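About Plekard

Hi! Welcome to Plekard, the small end of the gripper world. I run a test bench (okay, three benches and a very full garage) where I try out robot grippers, arms, cameras and the controllers that are supposed to make them all talk to each other. If you're trying to choose between two bits of gear that look identical on a spec sheet, you're my favourite kind of visitor.

I started out fixing packing line equipment for a fruit shed near Doucette. The shed had bought a lovely arm with a gripper that bruised every second pear, and the supplier kept telling us to turn the force down. We turned it down. Then it dropped them! I ended up cutting my own finger pads out of whatever rubber I could find at the hardware store, and somewhere in that mess of offcuts I realised I liked the testing a lot more than I liked the packing line.

Plekard opened in January with one borrowed controller and a bench I built a bit too short. These days people send me their hardware, I work it hard for a few weeks, and they get a plain-language report with all the numbers in the back. A standard durability run is 1,000 grasps per set of fingers. I note every slip, every squashed item and every bolt that works itself loose (check your pivot bolts, please, I'm begging you).

What I test

Grippers, mostly. Parallel fingers, adaptive fingers, suction cups if you ask nicely. I have 27 everyday objects in the regular kit, and they're a mixed lot on purpose: fruit, soft toys, a bunch of keys, a slippery shampoo bottle, a paperback with a bent cover. Round things are harder than people expect. A hard pad with nice sharp teeth will hold a steel bracket all day and then leave its signature in a ripe plum.

I also do a lot of hand-held work, with the gripper on a handle and a camera mounted to it, so you can find out what the fingers are like before you've paid for an arm. It's cheap, it's quick, and you learn heaps about where your camera should sit. Too low and the object hides everything behind it. Too high and you can't judge the last centimetre.

On the controller side I've spent most of this year comparing the Funby and the Puneck. The Funby is a dream to set up and a bit laggy once you've got two cameras plugged in. The Puneck has a manual that reads like a tax form, but it holds its timing beautifully. I use both, and I grumble about both.

How it works

Send me an email with what you've got and what you want it to pick up. A comparison can cover up to 5 grippers at once, and I'll quote before you ship anything. I don't take commissions from manufacturers and I don't sell hardware, so if your old gripper is still the better one, I'll say so and you can spend the money on something fun.

Home trials are available too, for gear that's meant to work around furniture, bedding and regular household clutter. 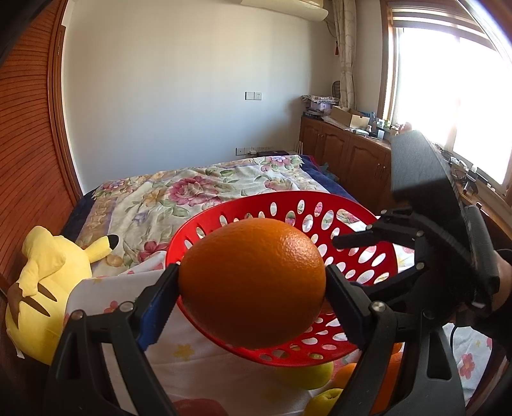

Return shipping is on me within the province, and please pack your cables in their own bag!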